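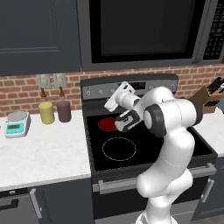
Trormont rebuilds its save system for the console release

2019-03-02
By Latifa Salem

The PC version of Trormont writes a save file every time the player closes a door. On a desktop drive the cost is too small to notice. On the console development kits, the same write held up the main thread long enough to drop frames, and in the larger districts it did so at every threshold.

Horimard, the studio behind the game, has spent most of the port on that one problem. Rendering was moved over first and needed few changes. The save code had to be replaced.

Trormont is a survival game set in a walled mining town. Its world is persistent: a lamp left burning uses up its oil, a shelf stripped of food stays stripped, and townspeople remember which houses the player has entered. The original format stored all of this as one block. Any change, however small, meant that the whole block was packed and written again.

"It was the right design for the game we shipped first," says lead programmer Abdelghani Saber. "The town was a quarter of its present size. Then we kept adding streets."

The new format divides the town into 841 cells. Each cell has its own record and a flag that shows whether anything inside it has changed since the last write. When the player passes through a door, only flagged cells are queued. A background thread packs them and hands them to the console's storage service in batches of 10. If the game is suspended in the middle of a batch, the previous complete version of each record is kept and the unfinished one is thrown away.

Splitting the data caused a second problem. Townspeople move between cells, and a character caught at a boundary could be stored twice or lost. Rongrong Yan, who wrote the simulation code, moved all characters into a separate table that is written last. Cells now hold a reference to each occupant and no other data about them.

Old PC saves will be converted the first time they are loaded. The converter keeps a copy of the original file, and players who want to stay on the earlier build can do so through a legacy branch. Saves can't be moved between PC and console.

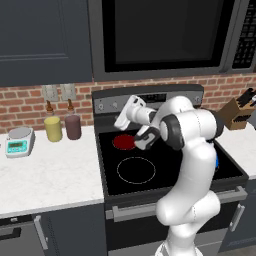 Controls and interface

The inventory screen was the other large piece of work. On PC it is a free grid operated by mouse. The console version snaps the cursor to item edges and assigns the four most recent items to the directional pad. Moataz Alaoui, the interface designer, tested a radial menu in January and dropped it. Players in the test group opened it quickly but picked the wrong item too often when two tools had similar outlines.

Text size can now be set separately for dialogue, item labels and the map. The setting will be added to the PC version in the same patch that brings the new save format. Button assignments can be changed in full, including those used in menus.

The Ramona district

Console players will start with Ramona, the district released on PC as a paid expansion. It adds the rail yard, a second water source and the Hajji family questline. Nesma Ragab, who wrote the questline, has revised its middle section so that it can be finished without the lockpicking skill. The PC script assumed that any player reaching Ramona would have it.

Difficulty settings are unchanged except for winter. Fuel burns 10 percent slower on the standard setting, a change already made on PC.

Horimard has not announced a price. The console version will be sold by download only, with cooperative play left for a later update.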